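Wollari updates rules on plastic kitchenware in household recycling

Wollari will accept rigid plastic kitchenware in curbside bins starting in August, ending a policy under which only bottles, tubs and jugs could be recycled at home. The change covers colanders, mixing bowls, food storage boxes and measuring cups, provided each item is made of a single plastic and has no metal parts attached.

The decision follows a trial at the Clovik sorting plant, which handles household material from Wollari and the neighboring district of Hou. Over 11 weeks the plant ran kitchenware through its existing optical sorters and recorded how much of it reached the correct bale. According to the trial report, 71 percent of the accepted items were sorted correctly on the first pass. Most of the rest was black or very dark plastic.

Dark plastics are a known problem for plants of this type. The sorters identify a polymer by reflected near-infrared light, and the carbon pigment used in most black plastics absorbs nearly all of it. The item then travels to the end of the line with the residue and is sent for disposal. Black kitchenware is therefore excluded from the new list, whatever the base material. 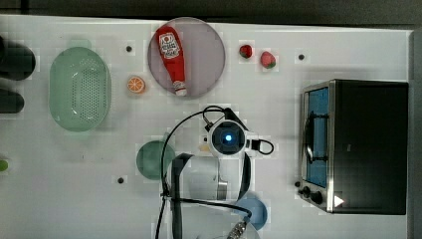

Size also matters. Anything smaller than 54 millimeters across drops through the first screen with broken glass and bottle caps and cannot be recovered. Lids, scoops and small measuring spoons should go in the trash unless they are still in usable condition, in which case the reuse counter at the Hou depot will take them.

Baldur Dalsgaard, materials manager at Clovik, said the plant had looked at polypropylene first. It makes up the largest share of the kitchenware received in the trial and has a stable buyer. "Polypropylene we can sell in most months of the year," he said. "Melamine we can't sell at all, and it damages the melt if it gets in. That was the main thing we had to design the list around."

Melamine plates and bowls stay off the list for that reason, along with silicone utensils, nonstick pans and any item with a rubber grip molded on. Metal pans without plastic handles can go to the scrap container at either depot. Small electrical appliances, including toasters and countertop ovens, remain a separate stream and must not be placed in curbside bins – the report attributes two belt stoppages during the trial to power cords wound around a roller.

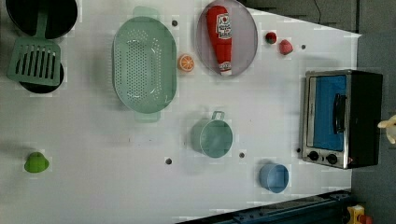 An oval colander beside two black pans. Pans are not accepted in curbside bins under the new rules.

Toys are treated separately. Plastic play food and toy dishes are often made from mixed or unmarked polymers, and the plant does not intend to accept them at this stage. A second trial limited to marked toys is under discussion, although no start date has been set.

Sorted polypropylene from the plant will be sold to Sovis, a compounding firm that washes and regrinds it for use in crates and plant pots. The supply agreement runs for 48 months and sets a limit on contamination by weight in each bale. Loads above the limit can be returned at the plant's cost.

Households do not need a new bin. Items should be empty and free of food, but do not have to be run through a dishwasher. Labels may be left on. Nested bowls should be separated before they go in – the sorter reads only the outer surface, and a stack of two different plastics is recorded as one.

A printed list of accepted items will be delivered with the next collection calendar.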